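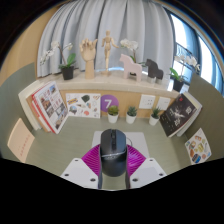 Last changed: March, 16:40

[Berside-users] Re: Notes from the Jakab open day?

From: Valentina Retamal
To: Berside-users list

Leandro Ocampo wrote:

> Did anyone from the list get to the open day at Jakab? I had
> signed up and then had to cover a shift. I would like to know
> if they let visitors use the hand grippers or if it was all
> slides again. Also whether the desk tasks are worth copying.
> We have a spare corner and Rocío wants to set something up
> before summer.
>
> Leandro

Hi Leandro, hi all,

I went, with Estela Salinas. It was mostly hands-on this year. There was one short talk at the start by Kyung-tae Yang and after that they split us up among the desks and left us to it until lunch.

The picture at the top of the archive page is from desk 7, the one I spent the most time at. You hold the gripper yourself and work the two fingers with a trigger. The task was to pick up the computer mouse, lift it clear and set it back down on the gray mat, buttons pointing to the back of the desk. A run counts if the mouse ends up on the mat and facing the right way. They don't care how fast you are.

Some things I wrote down:

The fingers are the soft ribbed kind, magenta, with a dark strip down the inside of each. Kyung-tae said they went through two other finger designs before settling on these. The earlier ones were stiffer and people squeezed too hard.

Take the mouse by its sides. I tried it at a slant first and it turned in the grip as soon as I lifted. Estela got it on her first go.

Set it down flat. If the front touches first, it slides.

They leave the desks dressed on purpose. Ours had books leaning at both sides, sheets of stickers, and small succulents in white pots along the back. I asked if they ever run with a bare desk and was told they did at the beginning, and the results did not carry over well to other rooms. Between groups somebody comes by and moves a few of the books.

Their count for the mouse task stood at 2,033 good runs on the morning we were there. Visitors' runs are kept apart from those and get looked over before anything is done with them. Each new operator does 50 practice runs before theirs go in the main set. I thought that was a lot until I saw my own first ten.

Logging is done in Cedulo, and Setico makes the plates the fingers bolt to. If you want the same plates you have to write to Setico directly, they are not in the web shop. Someone in our group asked about price and the answer was 700 for a pair with the screws, before shipping. I did not catch if that was with or without tax.

What I liked less: the desks are close together and it gets loud when every place is taken. The instruction card at our desk was also an older version that still had the mouse going back to the left of the mat, so the first two people in our group did it wrong until it was cleared up.

On whether to copy it, I would say yes for the mouse task. It needs very little space and you can do it on any desk with something to lean books against. I would skip the cable task at the next desk over. We watched three people try it and the reset between runs took longer than the run.

Rocío, if you read this, I have the task sheet as a scan and can send it off list. It is four pages and the last one is only the sign-off form. Estela has better notes on the calibration step than I do, I came in halfway through that part.

They plan to do it again in the fall. Sign-up will be by the same form.

Valentina

--
Berside-users mailing list
To leave the list, send a message with "unsubscribe" in the subject line.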